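Pesquisar no site
Digite o que procura
Pesquisar

Ledisia Manta de Família, modelo Pereyra

Manta grande para sofá ou cama, pensada para casas onde há sempre mais alguém a querer um canto dela. É o modelo mais pedido da Ledisia para quem tem filhos pequenos ou animais que dormem aos pés da cama. Tamanho único, três cores: areia, verde-musgo e azul-escuro.

Características

Composição: algodão e poliéster reciclado. O lado de fora é em malha canelada e o de dentro é escovado, mais macio. Não tem franjas. Tirámo-las na versão anterior a pedido de clientes com gatos.
Bainha dupla a toda a volta, com cantos reforçados.
Peso: 2 kg. É uma manta de meia-estação, suficiente para uma noite de abril com a janela entreaberta. Para o inverno, a maioria dos clientes usa-a por cima do edredão.
Etiqueta em tecido, cosida só de um lado, fácil de retirar com uma tesoura de pontas finas.

Para quem é

Serve bem para a manhã de fim de semana em que toda a gente acaba na mesma cama, para a sesta no sofá e para viagens longas de carro. Dobrada em quatro, cabe no saco de pano que a acompanha. O saco fecha com cordão e também pode ir à máquina.

Não a recomendamos para berços nem para bebés com menos de 24 meses. Para essas idades temos os sacos de dormir da linha Zovel.
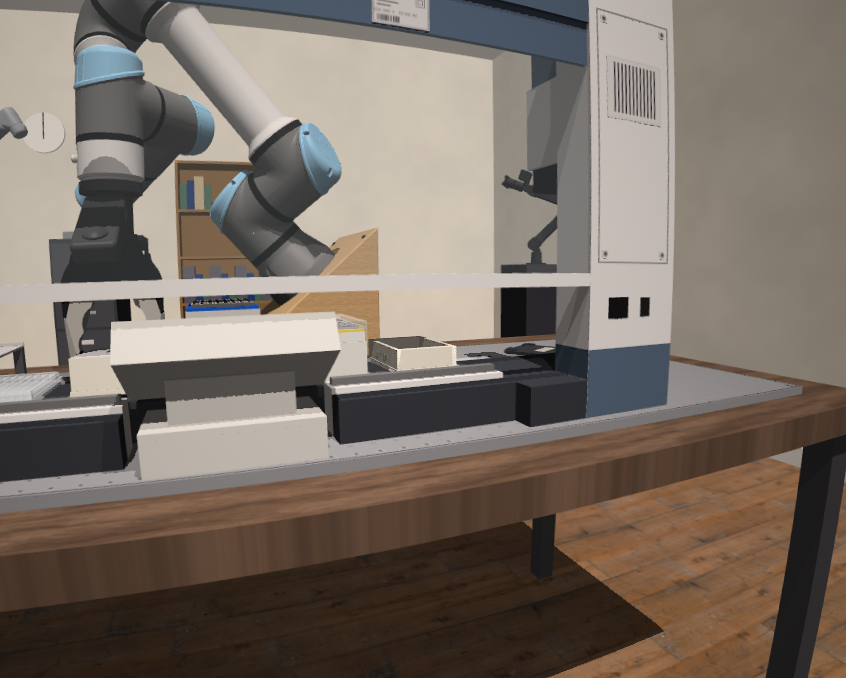
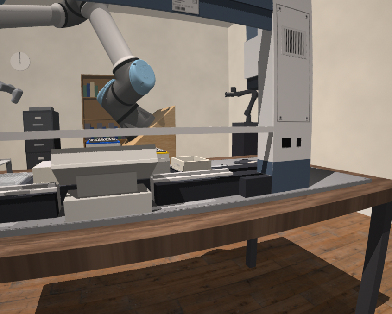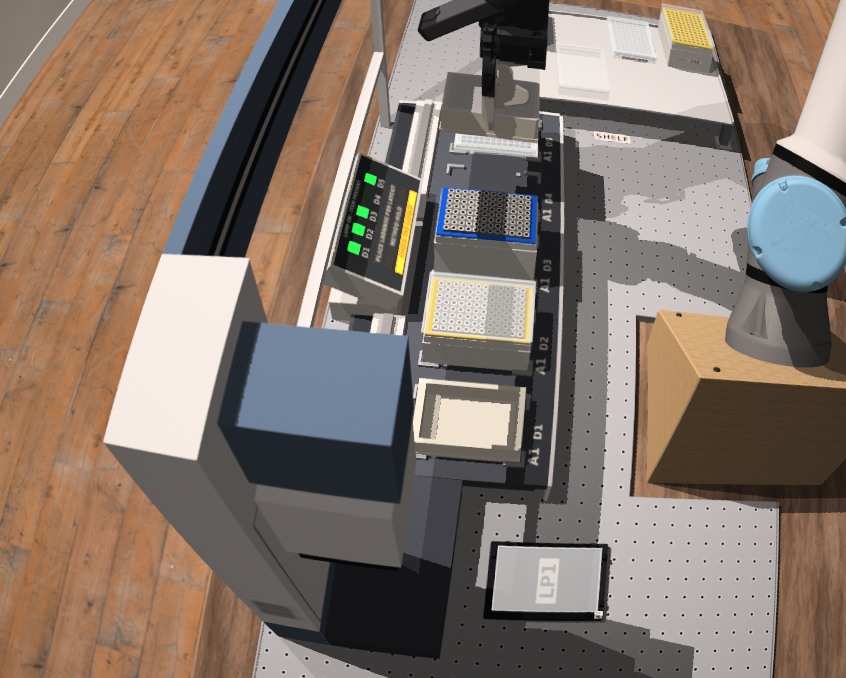

Lavagem e cuidados

Lavar a 30 graus, do avesso, com cores semelhantes. A primeira lavagem deve ser feita em separado, sobretudo na cor azul-escuro, que larga alguma tinta.
Não usar lixívia nem amaciador. O amaciador deixa o lado escovado menos fofo ao fim de poucas lavagens.
Secar na horizontal ou na máquina em programa delicado. Se ficar pendurada molhada, a malha estica.
Pelos de animais: passar uma escova de borracha antes de lavar.
É normal que solte algum cotão nas primeiras utilizações.

Preço e entrega

Preço: 112 euros, com IVA e saco incluídos.
As encomendas saem do armazém Hiserberg, em dias úteis. Quem mora perto pode escolher levantamento no local, sem custos. A cor verde-musgo está esgotada e pode ser reservada nesta página; o pagamento só é cobrado no envio.

Embrulho para oferta disponível no passo final da compra, com cartão escrito à mão. Indique o texto no campo de observações. Não colocamos fatura dentro da caixa quando o embrulho é pedido, segue por correio eletrónico.

Trocas

Aceitamos trocas de cor desde que a manta não tenha sido lavada e venha no saco original. Os portes da devolução ficam a cargo do cliente, exceto em caso de defeito. Se notar um fio puxado ao abrir a encomenda, envie-nos uma fotografia antes de a usar e tratamos da substituição.

Ficha atualizada em 9 de novembro de 2021.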